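Can I return a book at a different branch?
Posted by Radu Moldovan in Libraries and Reading, 10 April 2026
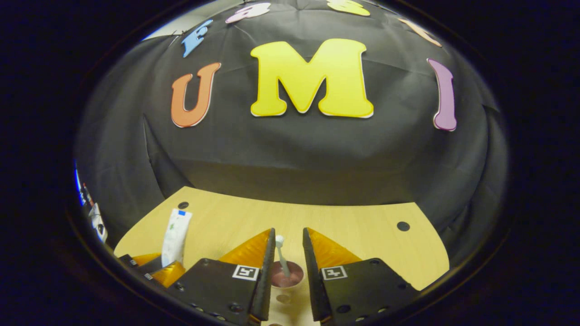
I borrowed two novels from the town library in Plistetitz, but from next week I will work in Lalard and come home only late in the evening. Both libraries are in the same regional network and my card is accepted in both. May I leave the books in Lalard, or must I bring them back to the place where I took them? On the website I found only the opening hours. One of the books came on request from Dusar, if this makes a difference.

Margareta Tudose
Yes, you may. I do it every month with my children's books. Give them at the desk and ask for a receipt, because the van to Plistetitz goes only twice a week and your account can show the loan until the book arrives. Last spring I got a reminder for a book which was already returned – they cancelled it when I showed the paper.
For the book from Dusar I am not sure. Mine were always from our own shelves.

Li-hua Lam
Requested books must go back to the library where you collected them, at least this was the rule when I asked in Cozma. There is a slip inside the cover with a number, mine was 2549. Do not remove it. You can also phone and renew the loan if nobody else is waiting for it.

Mircea Sima
Lalard has a box outside for the evening. I never used it for requested books.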